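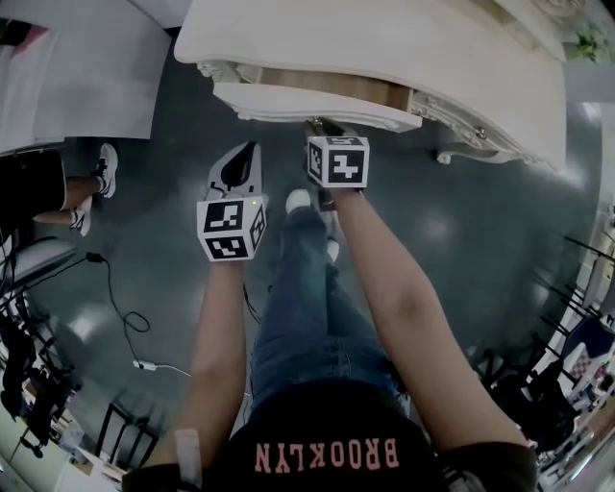 图 6-1 右侧夹爪抵住抽屉前缘，抽屉处于部分拉开状态

6 抽屉类任务的示范采集

本章适用于 Drandent 双手持式夹爪套件，采集端软件为 Narkach，数据接收与校验由 Kan 主机完成。阅读本章前应已完成第 3 章的相机标定和第 4 章的夹爪行程标定。柜门、旋钮和按键类任务见第 7 章，本章不再涉及。

本章修订日期：2023-09-28。旧版中关于单手采集的内容已移至附录 C。

6.1 术语

示范：操作者从起始姿态到结束姿态完成的一次完整动作，对应 Narkach 中的一条记录。

批次：同一柜体、同一操作者、同一次标定下连续采集的若干条示范。更换三者中的任何一项，均须新建批次。

标记方块：安装在手持夹爪上、各面印有黑色方形基准标记的白色方块，用于从头部视角恢复夹爪位姿。

前缘：抽屉面板的外侧边沿，包括上沿、下沿和侧沿。没有拉手或拉手不可用的抽屉，以前缘作为受力部位。

有效段：一条示范中可供训练使用的时间区间。有效段以外的数据保留在原始文件中，导出时不写入训练集。

6.2 采集前检查

每个批次开始前执行以下检查。同一批次内如有中断，恢复采集前重新执行步骤 3 至步骤 6。

1. 检查头部相机的固定带。操作者低头、抬头、左右转头各一次，相机相对头部不应有可察觉的滑动。

2. 擦拭镜头。使用无绒布，不使用含酒精的湿巾。

3. 检查两侧标记方块。各面应平整、无污渍、无起边。标记面有划痕且划痕穿过黑色区域的，更换整块，不得用笔补涂。

4. 开启两侧夹爪，等待指示灯变为绿色常亮。绿色闪烁表示时钟尚未同步，此时 Narkach 允许开始录制，但写入的时间戳不可用。

5. 将两侧夹爪完全张开、完全闭合各一次，在 Narkach 的“行程”页确认读数到达两端。读数未到达端点的，返回第 4 章重新标定。

6. 将双手置于身体前方，确认两侧标记方块同时出现在预览画面内，且每侧至少有一个标记面被识别。识别成功的标记面在预览中以轮廓线标出。

7. 在 Kan 主机上确认剩余存储空间。剩余空间不足时，主机只在批次结束后报警，录制过程中没有提示。

注意：左右夹爪的编号写在各自的固件中，互换使用不会触发报错。拿起夹爪后应先看 Narkach 状态栏，单独闭合左侧夹爪，确认状态栏左侧读数变化。

6.3 柜体准备

6.3.1 柜体登记

1. 在 Narkach 中选择“对象”，新建柜体条目。

2. 填写柜体编号、表面颜色、抽屉数量和受力部位类型。受力部位类型从“拉手”“上沿”“下沿”“侧沿”中选择，可多选。

3. 量取抽屉的最大行程，填入“行程上限”一栏。测量时沿抽屉侧板读数，从面板内侧起算。

4. 记录滑轨类型。无法判断时选择“未知”，不要猜测。带自闭机构的滑轨必须单独标明，训练时这类数据会被分到独立的子集。

5. 保存条目。保存后柜体编号不可修改。

带雕花或浮雕装饰的柜体，在“表面特征”中勾选“立体装饰”。装饰件突出于面板的，还应在备注中写明突出位置，例如“下沿中部”“右下角”。夹爪指尖压在突出件上与压在平面上，力的方向差别较大，后处理时需要据此筛选。

浅色、高反光表面的柜体，登记后先录制一条试采示范并回放。如表面出现大面积过曝，调低头部相机的曝光上限，直至装饰线条在回放中可辨认。调整后的曝光值随批次保存，不会影响其他批次。

6.3.2 柜体稳定性

1. 空载状态下将全部抽屉拉至行程上限，确认柜体不前倾。

2. 柜体前倾的，在柜体背侧加配重或与墙面固定。配重不得放在抽屉内。

3. 用手沿水平方向推拉柜体顶面，柜体不应滑动。在光滑地面上采集时，在柜脚下方垫防滑片。

警告：多层抽屉不得同时拉开进行采集。即使单层稳定性测试合格，多层同时拉开仍可能导致柜体翻倒。

6.3.3 周边物品

柜顶的摆件可以保留。训练数据中需要有一定比例的背景变化，采集时不要求柜顶统一。以下情况须处理：

重心高、底面小的物品应移至不受柜体晃动影响的位置。

镜面物品如能映出标记方块，应移开或转向。Narkach 会将镜像中的标记误识别为第三个夹爪，表现为“轨迹”页出现一条反向运动的曲线。

地面线缆不得位于操作者脚下或抽屉正下方。柜体周边的线缆无法撤走时，应留出操作者后退一步的空间。

旁观者可以出现在画面中，但双手不得进入抽屉行程范围。如旁观者须协助复位抽屉，应在录制停止之后进行。

6.4 操作者站位与坐姿

抽屉高度不同，操作者的姿态也不同。姿态选择以视野为准：在不刻意抬头或低头的情况下，抽屉前缘和两侧标记方块应同时可见。

高位抽屉：站姿，身体正对抽屉面板。

低位抽屉：蹲姿或坐姿，双腿可以出现在画面内。坐在地面上时，脚不得抵住柜体。脚部抵住柜体会提供额外反力，机器人执行时没有对应的条件。

与腰部平齐的抽屉：站姿或坐姿均可，但同一批次内保持一致。

前臂应处于自然伸展状态，肘部不锁死。衣袖遮住标记方块的，将衣袖卷起或束紧。腕带应置于前臂一侧，不得绕过标记方块的任何一面。

注意：操作者的衣物文字、图案会被完整记录。对外发布的数据集在导出时可选择遮蔽身体区域，该选项默认关闭，设置方法见 9.4 节。

6.5 录制一条示范

以下步骤以右手开抽屉、左手待命为例。左手开抽屉时对调即可，并在 Narkach 中将“主手”改为“左”。

1. 双手持夹爪，回到起始姿态：两侧前臂在身前平行伸出，夹爪张开，指尖距抽屉面板一个小臂长度以内。

2. 说出或由协助者点击“开始”。听到提示音后保持静止 2 秒。静止段用于估计起始位姿，此时转头或移动手臂，整条示范都会产生偏移。

3. 右手夹爪沿接近方向移动至受力部位。接近过程中速度应平稳，不做试探性往返。

4. 使夹爪指尖与前缘接触。受力部位为下沿时，指尖自下方贴住面板下沿；受力部位为拉手时，先张开夹爪越过拉手，再闭合。

5. 接触建立后停顿片刻，再开始施力。停顿不需要计时，能够在回放中分辨即可。

6. 沿滑轨方向拉动抽屉，直至达到本条任务要求的开度。开度分为“微开”“半开”“全开”三档，由 Narkach 在录制前随机指定，显示在屏幕右上角。

7. 右手夹爪脱离前缘，沿来时方向退回。脱离时不得带动抽屉。

8. 双手回到起始姿态，再次静止，等待第二声提示音。

9. 如本条任务包含关闭动作，在第二声提示音后重复步骤 3 至步骤 8，方向相反。关闭动作单独存为一条记录。

10. 协助者将抽屉复位，操作者在屏幕上选择“保留”或“丢弃”。

左手待命期间，夹爪保持张开，手臂允许有自然晃动，但不得离开头部相机视野。左手夹爪朝上或朝前均可，优先选择标记面朝向头部的姿态。

注意：采集途中看向屏幕会使抽屉离开视野。开度要求应在步骤 1 之前记住。

6.5.1 失败示范的处理

以下情况选择“丢弃”：

指尖从前缘滑脱后，操作者用手或膝盖扶住抽屉。

抽屉脱轨或卡死，需要人工介入。

任一夹爪的指示灯在录制中熄灭或转为闪烁。

有旁人触碰柜体、抽屉或夹爪。

以下情况选择“保留”，并勾选“含恢复动作”：

指尖滑脱后，操作者仅用同一侧夹爪重新建立接触并完成任务。

首次拉动未达到指定开度，第二次拉动后达到。

接近方向有偏差，接触前自行修正。

含恢复动作的示范在训练中单独加权。操作者不得为增加此类数据而故意失误。故意失误的动作在接近阶段就与正常动作不同，混入后会使策略在正常情况下也出现多余的停顿。

6.6 批次规模与轮换

每个柜体、每档开度至少保留 8 条示范。含恢复动作的示范不计入该下限。

同一受力部位连续采集后，操作者应改变接触点。接触点沿前缘左右移动，覆盖中部和两侧，靠近角部时注意避开突出的装饰件和螺钉头。螺钉头会刮伤指尖软垫，软垫表面一旦出现缺口，摩擦特性即发生变化，须更换后另起批次。

连续采集大约 5 个批次后，操作者应休息，并在恢复采集前检查头部相机固定带。固定带松弛是标定漂移最常见的来源，其表现是轨迹整体下移，单条回放时不易看出。

更换操作者时：

1. 结束当前批次并等待 Kan 主机显示“已接收”。

2. 关闭两侧夹爪电源。

3. 由新操作者佩戴头部相机，按第 3 章执行快速标定。

4. 重新开启夹爪，执行 6.2 节全部检查。

5. 新建批次，在“操作者”栏选择对应代号。代号不得使用真实姓名。

6.7 回放与有效段标注

批次结束后，在 Kan 主机上逐条回放。不得只抽查批次首尾。

1. 打开“回放”页，选择批次。

2. 查看“可见率”曲线。主手标记方块在接触阶段的可见率偏低属于正常现象，夹爪伸到抽屉下方时尤其如此。此时系统用惯性数据补齐位姿。

3. 查看补齐区间，以灰色底纹标出。补齐区间跨越整个拉动阶段的，该条示范标为“待复核”。

4. 拖动起点标记至静止段末尾，拖动终点标记至退回动作完成处。两个标记之间即为有效段。

5. 标注接触起始时刻。以夹爪指尖与前缘之间不再有可见间隙为准，不以抽屉开始移动为准。指尖被遮挡时，以夹爪行程读数或惯性数据的突变点为参考，并勾选“估计值”。

6. 标注抽屉开始移动的时刻。侧板露出面板与柜体之间的部分开始增加，即视为移动开始。若抽屉在录制开始时已处于部分拉开状态，应在“初始开度”栏中注明，不得填零。

7. 填写受力部位的实际值。实际值与登记值不一致时，以回放所见为准，登记值保持不变。

8. 点击“提交”。提交后有效段仍可修改，但每次修改都会生成一个版本。

注意：初始开度是本任务中遗漏率最高的字段。4 月的一次导出中，该字段的默认值被误当作“已关闭”，受影响的批次均已退回重标。当前版本取消了默认值，未填写时无法提交。

6.8 导出

1. 在 Kan 主机上选择“导出”，勾选状态为“已提交”的批次。

2. 选择动作表示方式。双手任务应选择“相对末端位姿”，夹爪开合作为独立通道写出。

3. 确认图像去畸变选项。头部相机为广角镜头，画面边缘呈弧形。模型在原始图像上训练的，不勾选；模型需要与机器人端针孔相机共用权重的，勾选。

4. 指定输出目录。目录名不得含空格和中文字符。

5. 点击“开始”，等待校验完成。校验内容包括时间戳单调性、左右夹爪编号一致性和必填字段。

校验失败的示范列在日志末尾，不影响其余示范的导出。Gadville 测试场地的抽屉子集共有 1445 条示范，按本节流程导出，可作为目录结构和字段格式的参照。该子集不含自闭滑轨，不应用于验证此类柜体上的策略表现。

6.9 常见问题

现象：预览画面中只有一侧夹爪有轮廓线。
处理：检查无轮廓线一侧的标记方块是否被衣袖或线缆遮挡。无遮挡时调整照明，使顶灯不直接反射在标记面上。仍无轮廓线的，在“设备”页核对标记编号。

现象：拉动阶段的轨迹呈锯齿状。
处理：多为标记识别与惯性补齐频繁切换所致。轻微转动手腕，使标记方块的一个面稳定朝向头部相机，重录一条比较。不要通过提高平滑系数来消除锯齿，平滑会抹去接触时刻的速度变化。

现象：夹爪行程读数正常，但指尖打滑。
处理：检查软垫表面是否沾有蜡、清洁剂或灰尘。涂漆面板在采集前应用干布擦拭。仍然打滑的，改用其他受力部位，不得在前缘上粘贴胶带。

现象：抽屉拉开后自行回退。
处理：检查柜体是否水平。确认为自闭滑轨的，修改柜体条目中的滑轨类型并新建批次，已采集的示范由 Kan 主机自动归入独立子集。

现象：两侧夹爪轨迹在某一时刻互换。
处理：两个标记方块在画面中重叠后可能发生此问题。在“轨迹”页选择互换点，执行“对调后续”。同一条示范中出现多次互换的，丢弃。

现象：Narkach 提示“静止段不足”。
处理：操作者在第一声提示音后移动过早。该条示范无法修复，须重录。

6.10 采集后整理

1. 关闭两侧夹爪，确认指示灯熄灭。

2. 将标记方块朝上放入收纳盒，方块之间不得互相接触。

3. 检查指尖软垫，缺口或脱胶的登记更换。

4. 将柜体抽屉全部关闭，取下防滑片和配重。

5. 收起地面线缆。电源适配器应先从插座侧拔下。

6. 在 Kan 主机上确认当日批次全部为“已接收”，再关闭采集端。采集端的本地缓存在下次启动时清空。

夹爪充电和长期存放的要求见第 10 章。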